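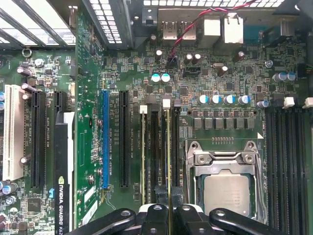

Figure 3. Board and rear ports with the side cover off.

4.2 Cleaning the inside of the case

Dust builds up faster in workshops and print rooms than in offices. Clean the Nengate workstation every 200 days in an office and more often if the air is dusty. If the fan alert comes on between cleanings, do the job then.

You will need a can of compressed air, a soft brush, a lint-free cloth and a Phillips screwdriver.

CAUTION: Shut down and unplug the workstation before you remove the cover. Sleep mode is not enough.

1. Save your work and shut down from the system menu.

2. Unplug the power cord, then hold the power button in for a few seconds.

3. Disconnect the remaining cables. Label the network cables if more than one is in use.

4. Lay the case on its side on a clean table, cover facing up.

5. Remove the cover screws and slide the cover toward the back. Keep the screws in a cup or tray.

6. Touch bare metal on the case before you reach inside.

7. Hold the fan blades still with a finger and blow the dust out in short bursts. Keep the can upright.

8. Brush the vent openings from the inside, then blow them clear.

9. Wipe the floor of the case with a dry cloth. Do not wipe the board.

NOTE: Small wires can work loose during cleaning. Check that each plug is fully seated before you go on. Do not pull on a wire to test it.

10. Slide the cover back on and refit the screws. Hand-tight is fine — the threads strip easily.

11. Reconnect the cables and start the workstation.

If the fan alert is still on

Open Settings, choose Maintenance and select Reset Fan Timer. Wait 300 seconds for the reading to settle. If the screen then shows code 158, the fan needs to be replaced. See section 4.3.

CAUTION: Do not use a household vacuum inside the case. The nozzle can build up a static charge and damage parts.

Write the month of the cleaning on the service label inside the cover.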